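Speaker notes: Residual payments for supporting actors in streaming drama
Naomi Lema, 2024-02-07, session 2

Open on the title slide. Wait for the house lights. Say name and role, then go straight to the case.

The case is Bekness, a crime drama that ran on a subscription service. Folke Forsberg played a customs officer, billed as recurring in the first season and as a series regular after that. Same character, same face on the poster, two different contracts. Most of the talk is the gap between those two contracts.

Define terms before slide 4. "Recurring" means hired by the episode. "Series regular" means hired for the season with an option on the next. Do not use "guest star" as a synonym. It is a billing term and says nothing on its own about pay.
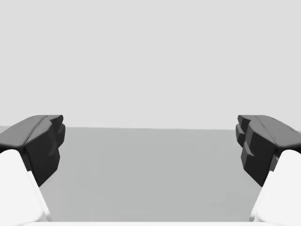 PART ONE: BILLING AND PAY

Billing is negotiated separately from salary. An agent may trade one for the other. In the Bekness deal, Forsberg's agent, Anneliese Kramer, gave up a front title card and took a higher episode fee. Read the clause aloud. It is 66 words long and the audience will need a moment with it.

Point out the order of the credits. Alphabetical order protects the group. "With" and "and" cards at the end are worth something only if the number of them is capped. Kramer's contract had a cap of 2.

Network reruns: each airing can trigger a payment, and the payment steps down with repeat use. Streaming: the fee in this contract is tied to the period of availability, and the number of views does not enter into it. Pause here. Somebody usually asks whether a hit pays more. Say that under this contract it did not, and hold the rest for part two.

PART TWO: OPTIONS AND EXCLUSIVITY

The option is the part actors complain of most. Forsberg was held for 215 days between seasons with no work guaranteed. In July he was offered the lead in the feature Solís and had to ask for a release. The release came with conditions on dates and on hair length. Keep the hair length detail, it shows how specific these letters get.

Compare with Ysaline Carré on Jamia. Her option ran 100 days and then lapsed. She was free to sign elsewhere on the next day, and did. Show both timelines on one slide, same scale.

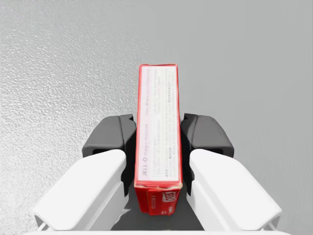
Can a recurring actor be held under option?
Only if the contract says so. A plain episode-by-episode hire carries no hold once the last booked day is finished.

Skip slide 14 if running late. Slide 15 is the Alham casting memo from Gunnel Westerberg. Read the second paragraph only, then take questions from the floor.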